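Part-time Room Keeper wanted, Grurnusau studio

25 hours a week, mornings and early afternoons, starting in February

Papadakis is a small outfit with one large room, and the large room is the reason for this advertisement. We took it on for the light. It has since filled up with people, shelving, things on the shelving, and chairs that have gone for a wander and not come back. We would like to employ somebody to look after it.

The job title took us most of an afternoon. "Studio assistant" sounded as if you might be allowed to sit down, and "facilities coordinator" made Kalliopi laugh in a way that stopped the meeting. Room Keeper it is. If you come up with something better in your first month we will have the badge reprinted, assuming we have found the badges.

What you would be doing

Opening up at 8 and getting the place fit for people to work in by half past. Wiping down, sweeping, emptying the bins, putting the chairs back where a person might expect a chair. White paint was chosen by someone who has never held a cloth, so there is a fair amount of dabbing at marks at shoulder height. You will come to recognise certain shoulders.

Keeping the shelves in order. We have a system, drawn up by Anastasia Mitsotakis-Vlachou on the back of a delivery note, and it is a good system. Everything has a place and a label, and the labels were correct on the day they were written. Your job is to make them correct again and then defend them. You will find that ledges attract small objects - a mug, a roll of tape, one glove - and that each of these belongs to somebody who will deny it until you throw it away.

Packing and unpacking. Deliveries come up from the yard twice a week, usually while you are doing something else. Boxes get opened, checked against the order, flattened and taken down the same day. We have tried keeping boxes in case they came in handy. We had 30 at one point and you couldn't get to the kettle.

Setting the room out. Some days it has to hold a meeting, some days a long table and a lot of elbows, and now and then both before lunch. Tables are heavier than they look and the lift is smaller than it looks, so we do ask that you are comfortable shifting furniture with another person at the far end. That person will usually be Kalliopi Deligiannis, who walks backwards at great speed and expects you to keep up.

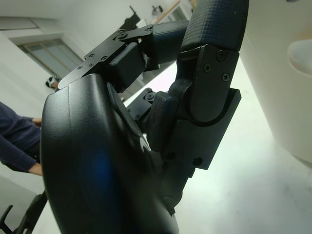 The windows come into it as well. They want opening first thing, even in winter, and closing before anyone in the room starts making remarks. There is a rota for who decides the temperature. It has never once been followed, and you are not expected to enforce it, though you are welcome to try.

You would also be in charge of the stock cupboard, which holds cloths, bulbs, tea, coffee, batteries and a quantity of string that predates all of us. Ordering is done through Holtura on an account with a monthly limit. Tell us when the limit is a nuisance. Please don't tell us by running out of coffee.

Who we are looking for

Someone tidy, but not so tidy that living with us would be painful. You can walk past a half-finished job on a bench and leave it exactly as it is if the person working on it has asked you to, and you can also tell when a half-finished job has been abandoned and is now simply rubbish. This takes judgement. We will argue about it sometimes.

Experience in a workshop, school, theatre, kitchen or busy household is useful. You don't need any certificates. You do need to be able to climb a stepladder, lift a reasonable box and write a label that another person can read. A driving licence would be handy for trips to the tip, but we have managed without so far by being nice to Ekby on the ground floor, who have a van.

You will be working around other people all day, so it helps to be able to say "could you move, please" cheerfully and then, five minutes later, slightly less cheerfully.

What we offer

A permanent part-time post with a 2 month trial at the start, 5 weeks' paid holiday worked out in proportion to your hours, and finished by 1.30 at the latest. Work shoes and gloves are provided. Lunch is bring your own, eaten at whichever table you have just cleared. There is a fridge. Its middle shelf will be yours, and we will put that in the contract if you like, as the last person asked us to.

The pay is set out in the information sheet, which we send to anybody who asks. It goes up after the trial and is looked at again each year.

How to apply

Write to Anastasia Mitsotakis-Vlachou at the studio, one page at most, telling us about a room you have put right, or one you gave up on and why. No CV needed at this stage. Spelling won't be marked. We read everything and will reply to everyone, if a little slowly.

Short-listed applicants will be asked in for an hour one morning to see the place and meet whoever is in. There is no test, although if you straighten something on your way past it will be noticed.

Questions about hours, access or the lift to Kalliopi Deligiannis, preferably before noon.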